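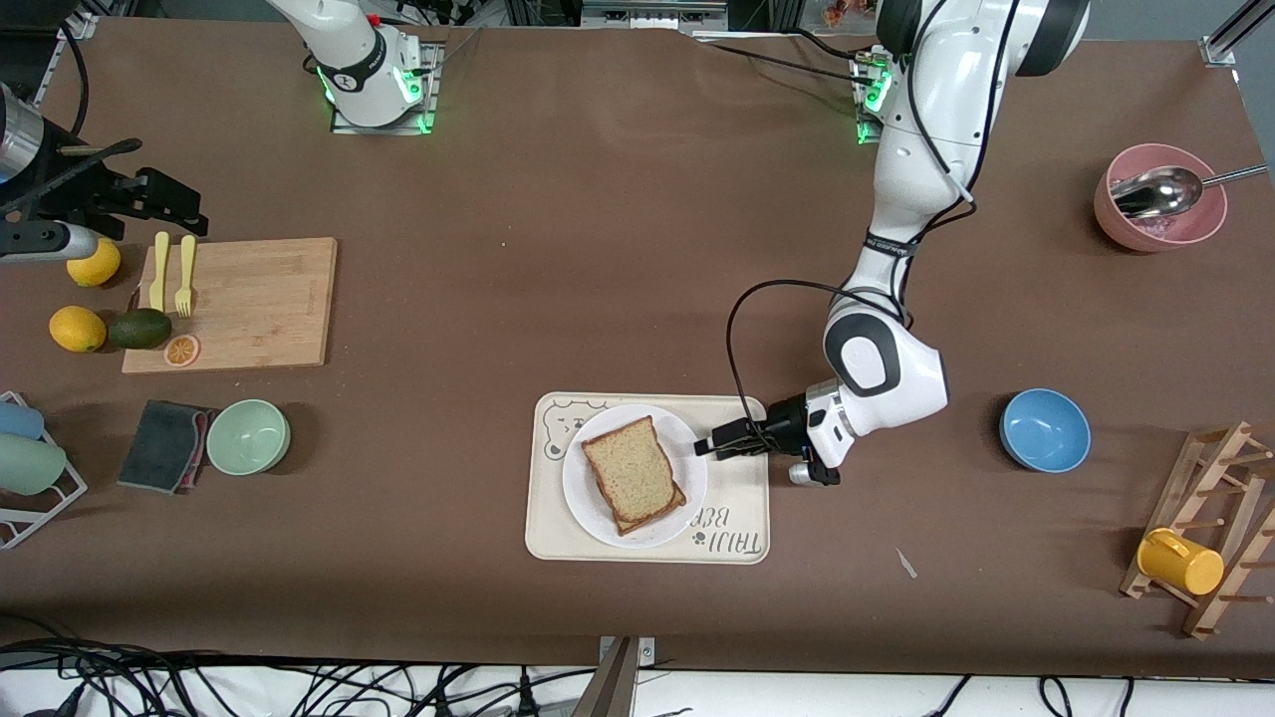 Horácio Neves put it to us that a tray is only a small table with a rim, and that anyone who credits it with keeping a meal in order has confused the container with the person who filled it. He made the remark after reading the first version of this section, and we have not found a good answer to it. What follows is an attempt to see how much of the usual case for trays is left once the remark is taken seriously.

Figure 3. A tray, a cutting board and light breakfast items laid out on a brown tabletop.

4.2 Does the tray do any work?

The claim we are testing is easy to state. Writers on home kitchens often say that a tray "gathers" a meal: things that belong to the eater end up on it, things that belong to the preparation stay off it, and the line between the two is plain to everybody at the table. The Kjærgaard guide, which several of our households owned, goes further and tells readers that a tray "sorts the table for you." We doubt that a flat object with a raised edge sorts anything. We also doubt that the line is as plain as the guide says.

Figure 3 gives the sort of layout on which the claim is usually argued. The food that is nearest to being a meal, two slices of bread stacked on a round white plate, is on the tray. The knife and fork are on the wooden board, next to each other, and a slice of orange lies near the board's corner. Two lemons are on the bare tabletop just past the board's left edge. A supporter of the gathering claim would read this in three zones: serving, preparing, waiting. It is a tidy reading, and it has the weakness of all such readings, in that it could be made to fit nearly any arrangement of the same items. Put the fork on the tray and the fork becomes "served." Put the lemons on the board and they become "in preparation." The zones take their meaning from whatever happens to be in them.

The knife and fork are the awkward case. If the board is for preparing, the knife might pass as a preparing tool, though it is pale yellow plastic like the fork and the two look like things to eat with. The fork has no business there at all on the supporter's account. One can say that the cutlery has been parked on the board until it is wanted, and perhaps it has. But once parking is allowed, a board is simply a second place to put things, and the theory no longer tells us where anything should go.

The diary entries raise the same trouble on a larger scale. Our 100 households wrote down where each item was set before a light meal eaten at home, and the returns gave us 1127 usable entries. Of these, 738 recorded the item as being on a tray when the eater sat down. That is just under two thirds, and in an earlier draft we called it support for the gathering claim. We now think this was too generous. The diary was kept in January, a month when many people carry breakfast to a warmer room, and a tray that has to be carried will of course have the meal on it. The entry form did not ask whether the meal was moved. It should have, and without that question the figure of 738 cannot tell gathering apart from plain hauling.

There is also the matter of what people mean by "tray." Nisha Shukla coded the entries and Simão Carvalho coded them again without seeing her sheet. Their main disagreement was over boards. Several households wrote "tray" for a wooden board used to bring food to the table, and one used the word for the lid of a Skumus bread bin turned upside down. Shukla accepted these as trays because the households called them trays. Carvalho wanted a rim. We followed Shukla, with some unease. A count that depends on whether a bread bin lid has a lip is a weak thing to build on, and readers who side with Carvalho should treat our total as too high.

Whole fruit gave the most consistent result, for what that is worth. It was rarely on the tray and rarely on the board. It was wherever it had been put down, usually near the board, and people seemed to have no rule for it. When Melina Dimitriou went back to 11 of the households and asked why the lemons or oranges were left on the bare table, the commonest reply was that they would roll anyway. One woman said she had never thought about it and did not plan to start. We find these replies more persuasive than anything in the guide. A whole lemon on a tray already holding a plate is a nuisance to carry, and a cut slice is wet and leaves a mark, so the first stays on the table and the second stays on the board. No idea of serving or preparing is needed to explain either.

The plate presents a smaller puzzle. If the tray gathers the meal, the plate is doing the same job over again, at least when the only food is bread. Ritari, whose trays turn up often in the diaries, prints on its packing card that the surface may be used "in place of a plate." Almost no one did so. Households that owned a tray with a picture or lettering on it were no more willing to put food straight down than those with plain ones, which goes against our own guess that a printed tray would look too much like decoration to eat from. We had a paragraph ready on that point and have taken it out.

Kwabena Asante has suggested that the better question is what happens when the tray is taken away. In his view people would lay the same plate in the same spot with the same bread on it, and only the trip to the sink would change. We have no entries that bear on this directly. The households with no tray were few, and most of them ate standing at the counter, so they make a poor comparison. A swap study, with the tray removed for part of the diary period, would be cheap to run, and until somebody runs one we would advise against repeating the gathering claim in teaching material. The section on boards (4.3) uses the same entries and carries the same faults, with the added problem that the Drutix boards given to some households as thanks for taking part had arrived before the diaries were finished.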